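Gripper face-off moves to the chessboard, minus most of the pieces

Urkow's robotics group spent June finding out which of 2 grippers is better at picking up a pawn. The pawns, the board and the grippers all live inside a simulator, so at least nobody had to crawl under the table.

The contenders are the Gendard, a slim design with an optimistic brochure, and the Valderrama, which costs less and looks it. Each was bolted, in the digital sense, to the same arm and given the same controller, the same overhead camera and 205 attempts at moving a chess piece from one square to another. A move counted only if the piece ended up standing. Lying down near the right square, a result both grippers produced with some style, scored zero.

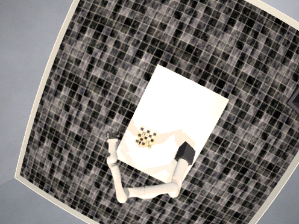
The simulated test cell, with the arm reaching around one end of the table. Render: Urkow

Rosaura Bermúdez, who runs the tests, had expected the fingers to decide things. The bigger quarrel so far has been with the lighting. Pale pieces on pale squares under a very bright virtual lamp gave the camera trouble, and both grippers closed with great confidence on thin air.

"We could turn the lamp down," Bermúdez said. "We've had two meetings on it."

The Gendard finished ahead by four moves, a margin its supporters call decisive and everyone else calls Friday afternoon. It was better near crowded squares. The Valderrama was faster and knocked over more of its neighbors.

Asif Yousafzai, who wrote the controller, would like it noted that the controller was the same for both and did nothing wrong. He is now preparing a rerun with softer light and a second camera mounted at the wrist.

If that goes well, the winner gets a real arm and a real board at the group's Emholm lab, where dropped pieces will have to be picked up by hand.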